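Unit 4. Interlocking Toy Bricks: Dimensions, Fit and Bonding
Course handout, Objects and Materials, November
Prepared by Aušra Baranauskienė. Exercises by Edgars Vītola.

4.1 Scope

This unit covers the stud-and-tube brick as a small building unit. The topics are the grid, the fit between parts, bonding patterns, and the behavior of short stacks. Molding is covered in Unit 5. Read sections 4.2 and 4.3 before the bench session. Section 4.6 is needed only for the written work.

4.2 The grid

Every part in the system is laid out on a square grid. The distance from the center of one stud to the center of the next is 8.0 mm. A standard brick is 9.6 mm high without its studs. A plate is one third of that, 3.2 mm. The ratio of brick height to stud pitch is therefore 6 to 5, and this ratio should be memorized.

Parts are named by their stud count, short side first: 2x2, 2x3, 2x4. The outside width of a brick is slightly less than the pitch multiplied by the stud count. A 2x2 measures 15.8 mm across, and the missing 0.2 mm is clearance. Without it, a row of bricks pressed onto a baseplate would bow upward or refuse to seat.

A baseplate has studs on top and no tubes underneath. It carries the grid and holds the first course in place. It is thin and will follow the surface it lies on. Use a flat table. If a corner lifts, measurements of height taken near that corner are not valid.

4.3 Fit

The parts are held by friction. Studs of the lower brick press against the walls and tubes of the upper one, and the plastic deflects by a very small amount. This is called clutch. Clutch increases with the number of studs engaged. It falls with wear, and dirt in the recesses will spoil it at once.

Oversized bricks are made on a larger grid, commonly twice the standard pitch in each direction. Some mate with standard bricks and some do not, depending on the maker and on how the underside is formed. Test one pair by hand before planning a mixed structure. Record the result in the log sheet under "mixed scale."

4.4 Orientation

A brick is ready for placement when its studs face up and its sides are parallel to the grid. A brick resting on its side has to be turned before it can be seated. It also shows a different height from the table: the width of the brick, and no longer 9.6 mm. Students who measure loose bricks often enter the wrong figure for this reason.
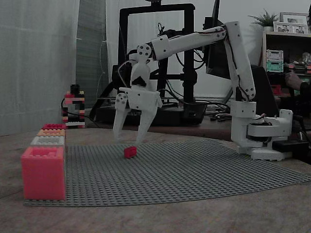
Why does a brick lying on its side fail to lock onto a baseplate?
The studs of the baseplate can only engage a brick through its open underside, and a side wall is flat. The brick may sit on top of the studs, but there is nothing to grip and a light touch will move it.

4.5 Stacks, steps and bonds

Three arrangements are used in this course.

Stack bond. Each brick sits directly over the one below, with all vertical joints aligned. Separate columns built this way have no connection to each other and will part under a side load.

Running bond. Each course is shifted so that every brick covers a joint in the course below. This ties neighboring columns together. It is the default for any wall in the exercises.

Stepped stack. Each brick is set back from the one beneath it. The bricks may be equal in size or may get smaller as the stack rises. Overlap at each step must be at least one row of studs, and two is preferred.

A checkered pattern is a matter of color alone and tells the reader nothing about the bond. Two towers with the same checkered face may be built quite differently inside. Take the top course off before writing down which bond was used.

4.6 Tolerance in tall stacks

Small errors add. If each brick in a column is high by 0.01 mm, a column of 100 bricks will be high by 1 mm. A neighboring column with no such error will then be out of line at the top. In the written exercise, use a column of 600 bricks and state the total height to the nearest millimeter, first with no error and then with the error given here. Ignore the top studs in both cases.

4.7 Sorting and storage

Sort by shape first and color second. Return oversized bricks to the Prirnley bin and standard bricks to the Risier trays. Do not leave bricks pressed together between sessions. The Marwat set contains 1,011 parts and is weighed on return.

4.8 Log sheet entries

Part name, short side first
Orientation when measured
Height, without studs
Number of studs engaged
Bond
Mixed scale, if any

Completed sheets go in the Uveck folder by 4 p.m. on the day of the bench session.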